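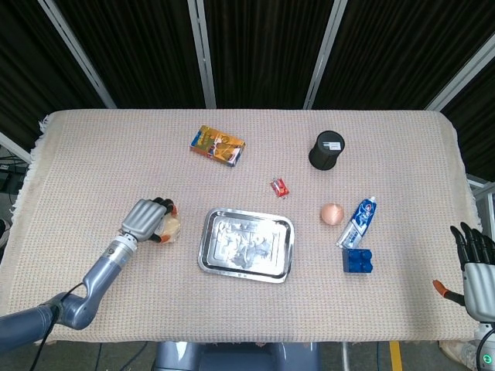
工单主题：左手抓软包装偶尔中途松开，换控制器之后更频繁
产品：Kandness 多指手（左右各一只），Strand 手部控制器
提交方：Drasmont 抓取测试组
处理人：Geert Dijkstra
状态：已解决，留一个小尾巴
创建日期：2018年6月20日

问题描述

Geert 你好，又是我，哈哈。上次那个零位标定的单子刚关没多久，这次换个新花样。

先说大背景。我们这边在比两套手部控制器，一套是4月份跟手一起到货的旧款，一套是你们后来寄来让我们试的 Strand。手没换，臂没换，桌上的东西也没换，就换控制器，然后看哪套抓日用品更稳。硬东西两套都没什么好说的，积木、牙膏、小球，随便抓，Strand 合手还明显利索一点，我挺喜欢的。麻烦出在软包装上：袋装面包、独立包装的小点心这类，里面一包气，捏下去先软后硬。

现象是这样：左手合上，控制器报“已抓稳”，臂开始抬，抬到一半手指自己松了，东西掉回桌布上。松得很干脆，不像是滑脱，像是有人给它发了一条张开命令。可是我翻了上位机的日志，我们这边压根没发过！右手同样的程序我也跑了，目前没见过一次，所以我一开始特别怀疑是左手本体有毛病。

旧控制器上有没有？有，但是少得多，少到我们一直当成抓取点没选好，没单独记。换上 Strand 以后连着跑了23次袋装面包，掉了10次。这个比例就没法装看不见了。

附带说一句，桌上那个不锈钢托盘反光很厉害，头部相机的深度在盘子那一块经常是个大窟窿。我提这个是怕你问，后面会讲我怎么排除它的。

我自己先查过的

一、线。左手手腕下面那根黑色的细线我第一个怀疑，因为臂一抬它就跟着晃，要是接触不良，刚好能解释“抬到一半松开”。我把插头拔下来看了针脚，插回去，用扎带松松地固定了一下，又让臂空着上下走了好一阵子，手指保持半握。通信计数器没有丢包，手也没松过。我还很没风度地拿手去拽了几下线，它也没反应。暂时放它一马。

二、指尖。指尖外面那层橙色橡胶，我拿酒精擦了一遍，等干透再试，没区别。拇指那个也擦了。

三、相机。刚才说的托盘反光。我把托盘整个拿走，桌上铺着布，其他东西照旧，面包袋放老位置，继续抓，照掉不误。托盘放回来，也照掉。所以跟深度窟窿没关系，那个是另外一件事，我回头跟 Cutitz 的人聊，他们管相机。

四、抓取姿态。我让手从上往下扣，又试了从侧面夹。从侧面夹掉得少些，不过也掉。

五、温度。手壳摸着温温的，控制器没有报过热，我不觉得是它。

六、重启。当然重启了，你别笑，第一条就该写这个的。没用。

现在手边能给你的：控制器日志打包好了，参数导出文件也放进去了。固件没动过，就是你们寄来时的那一版。

第一次回复（Geert Dijkstra）

谢谢，写得很细，省了我好多来回。几个问题：

报“已抓稳”的时候，电流曲线是平的还是还在往下走？软包装里面有空气，手指压上去以后空气慢慢往两边跑，电流会先冲一个尖，然后往回落。

你们的保持力阈值是多少？两套控制器填的是不是同一个数？

另外请把“保持超时”那一项的值念给我。菜单里藏得比较深，在高级页最下面。

先不要拆手，我觉得手没事。

我的回复

收到，手还没拆，螺丝刀我放回去了。

曲线我放大看了，你说得很准！合手那一下有个尖，控制器就在尖上面报了“已抓稳”，然后电流一路往下滑，滑到某个位置，手指就开了。硬东西的曲线完全两个样子，上去就是一条平线，稳稳当当。抓小球的时候稍微有点回落，但是很快就停住了。

保持力阈值，两套填的都是26，我当时图省事，直接把旧控制器的参数表整张导进 Strand 的。单位我没看，我以为是一样的……你问完我才去翻手册，旧款那一栏写的是额定电流的百分比，Strand 那一栏写的也是百分比，只是后面多了个脚注，说的是指尖换算之后的力。所以同样一个数，意思不一样。唉。

保持超时：2000，单位毫秒。这个我没改过，应该是出厂值。

现在我的理解是这样的，你看对不对：电流掉到阈值下面，控制器开始计时，过了超时还没回来，它就判定“没抓到东西”，然后执行没抓到东西时的默认动作，也就是张开。我们的臂在报“已抓稳”之后会稍微等一下再抬，抬的速度又设得慢，算下来正好抬到半空计时到点。怪不得每次都掉在差不多的高度，我还以为是臂在那个位置有抖动，为这个还冤枉了臂半天。

为了确认，我做了一个很土的实验：手合上以后臂原地不动，就让它捏着袋子，我坐在旁边看。果然，臂没动它也会松！时间跟超时对得上。这么简单的事我应该第一步就做的，结果先去擦指尖了。

附一张当时从胸前机位截的，左手刚好在捏面包袋，袋子鼓的样子能看清楚，你们调软物体参数的时候可能用得上。

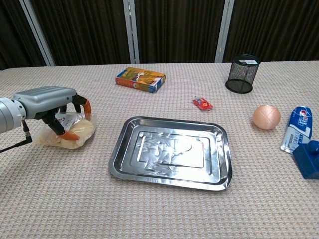 左手抓袋装面包，胸前相机视角，右边是不锈钢托盘。

顺便说说两个机位吧，反正你们也在收这方面的反馈。头部相机看全桌布局很舒服，东西在哪儿一眼就知道，两只手的位置也好判断。胸前这个离得低，看手指跟袋子接触的地方要直观多了，橙色指尖压在哪里基本能看出来。要是只能留一个做日常记录，我还是留头部的；要查这种“到底捏没捏住”的问题，我一定先翻胸前的。桌子靠后那个黑色圆筒在两个画面里看着差别就挺大，我同事对着截图问我是不是换过东西，没有换过，哈哈。

第二次回复（Geert Dijkstra）

理解正确。Strand 的默认策略是给硬工件准备的，丢件就张开，方便流水线上重来。抓软东西应该这么设：

第一步，高级页里把“丢件动作”从“张开”改成“保持位置”。
第二步，把“抓稳判定”从“峰值”改成“稳态”。
第三步，保持力阈值先降到23，跑一轮，看曲线回落的底部离阈值还有多远。
第四步，保存到控制器，断电再上电，确认参数还在。

请不要一次全改，改一项跑几次，这样我们知道是哪一项起的作用。

还有一个疑问：为什么右手没有出现？

我的回复

按你说的一项一项来的，虽然我真的很想一口气全改完。

第一步，丢件动作改成保持位置。效果立竿见影，手不松了。但是控制器还是会报丢件，上位机收到以后臂会停在半空不动，举着一袋面包，特别尴尬。所以这一项只能算止血。

第二步，改稳态判定。这下合手之后会多等一小会儿，等电流平了才报“已抓稳”。丢件误报少了很多，剩下的那些都是从上往下扣、手指压在袋子最鼓的地方的时候。代价是每次抓取慢了约半秒，硬东西也跟着一起慢，这点我不太开心，后面有个请求。

第三步，阈值降到23。误报没了，曲线底部跟阈值之间还留着一截，不算宽，但是够用。我又拿那个小点心试，包装比面包袋小得多，攥在手心里那种抓法，也没问题。

第四步，断电上电。这里有个小坑：我第一次断电以后，“抓稳判定”自己变回“峰值”了，另外两项倒是好好的。我以为我没点保存，重来一遍，这次盯着点的，断电，又变回去了。后来发现这一项所在的页面有自己单独的一个保存按钮，在右上角，灰灰的，跟背景几乎一个颜色。点那个就好了。Geert，麻烦跟做界面的同事讲一声，这个按钮真的会害人！

右手的事，我也查明白了，有点丢脸。右手的参数我是手工填的，因为当时导入报了个编码错误，我懒得修文件，就照着手册里的推荐值一项一项敲进去。推荐值里丢件动作就是“保持位置”。所以右手一直是对的，左手用了旧表才出事。我还跟组里的人说了好几天“左手这只体质不行”，现在得去给左手平反。

全部改完以后，我从头跑了一遍袋装面包，跑了26次，一次没掉。硬东西也抽着跑了些，正常。

回头再比两套控制器

既然单子开着，我把比较的结论也写在这里，省得另发邮件。

旧款：合手慢，判定迟钝，可是迟钝在软包装上反而占了便宜，它等到电流差不多平了才反应过来，误报自然少。参数页简单，一页看完。缺点是力的那一栏基本靠猜，每换一种东西就得重新试。

Strand：合手快，曲线记录详细得多，要不是有这个曲线，这次我可能还在擦指尖。力的单位换算到指尖以后，换东西的时候心里有数。缺点是默认值偏向硬工件，没看手册的人（就是我）一导旧表就中招。还有那个保存按钮，我再提一次，不嫌烦。

两边都设好之后，我会选 Strand。组里还有一个人投旧款，理由是他背得出所有参数，我没跟他争。

两个请求：
导入旧款参数表的时候，能不能弹个提示，说保持力的含义变了？
抓稳判定能不能按任务切换，抓硬东西走峰值，抓软东西走稳态？现在是全局的，每次都要进菜单改。

第三次回复（Geert Dijkstra）

很高兴解决了，也替左手高兴。

导入提示这件事我已经登记给软件组，理由充分，应该不难。

按任务切换其实现在就能做，命令里有一个可选字段，叫“判定模式”，不填就用全局值。手册里漏写了，抱歉，我把补充页发到工单附件里。你先在左手上试，确认以后再给右手加。

线的话，建议还是在手腕和前臂之间留一点余量固定，你现在扎带的位置我看可以，别收紧。

保存按钮我转告了。他们说那个颜色是故意的，我说我不同意。

我的回复

补充页收到，字段加上了，左手试过能用，抓积木走峰值，抓面包走稳态，速度又回来了，太好了！右手等我把那张旧参数表从共享盘里删掉再弄，免得谁又手痒去导一次。

托盘反光那个我单独给 Cutitz 开单，不占你的地方。这张单子可以关了，小尾巴就是等导入提示那个更新，出来了请在这里回一句，我会收到邮件。

状态变更：已解决，等待软件更新后由 Geert Dijkstra 补充回复。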